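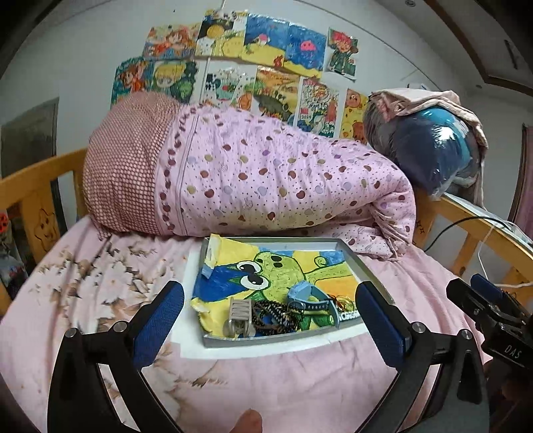 **How many handheld grippers should we budget for, and what else goes on the order?**

Asked by Aoife Brennan, May 16, 2018

I've been handed the equipment plan for a small home-tidying project, on the strength of once having owned a label printer. We want people to use handheld grippers in ordinary homes, picking up small stuff (watches, keyrings, beads, bits of paper) and sorting it into trays. The recordings then go to the people training the arm, who live upstairs and communicate mainly by spreadsheet.

The plan is four homes at once, starting in June. Rees quoted us 125 a day per gripper on hire, or there's a purchase price so long I assumed it was the phone number. My questions:

- Is four homes = four grippers sensible, or is that how beginners get laughed at?
- Hire or buy?
- What do people forget to put in the budget?

The form has a box for "consumables". At present it says "tape?"

---

**Bríd Doherty** · accepted

Order a spare. With four homes running you want five grippers, or you accept that one home will be drinking tea while somebody hunts for a screw. We did a similar job at Parnelstead and had none spare for the first fortnight. I know a lot about their biscuits.

On hire versus buying, work out your real days of use before you look at either price. Our plan had people out every weekday and we managed less than half that, what with school runs, illness and a landlord who wanted a word. Days you aren't using it still count on a daily hire. Ask Rees for a monthly rate and get them to say in writing who pays for worn finger pads, as our supplier and I had quite different views on it.

Things I'd add to your list:

- finger pads, at least two sets per gripper
- memory cards, and a second lot so the first can be posted back
- spare cables, in a length that reaches the far side of a bed
- shallow trays, all the same size
- a case for each gripper, with foam
- someone's wages for checking the recordings. This was our biggest line by June and it had started out as zero

Beads and thin cord are slow going. If you've budgeted your hours on picking up blocks, put the hours up. A tangled string can eat a whole morning, and whoever is holding the gripper goes very quiet.

---

**Cillian Gallagher**

Just buy. Hiring is money down the drain, same as renting a flat.

> **Aoife Brennan:** We'd be using them for one summer though?
>
> **Cillian Gallagher:** You could sell them after.
>
> **Bríd Doherty:** To whom, Cillian?

---

**Ye-ji Maeng**

Agree with Bríd on the spare. I'd go a bit differently on the start date: take 2 grippers on hire for a couple of weeks, try them in two homes, and only then send in the big order. Half of our first order at Wernovby was wrong. We had lovely tripods that never left the cupboard, and no trays, so people were using baking tins out of their own kitchens.

Also check the weight. Ours was fine for ten minutes and horrible after forty, so we had to plan for two people per home taking turns, and that doubled the travel line. If your form has a box for travel, be generous in it.

For tape, I put down 97 and got asked what on earth for. It was gone before the end.

> **Aoife Brennan:** Thank you both. Two on hire first, then five. I've taken the question mark off the tape.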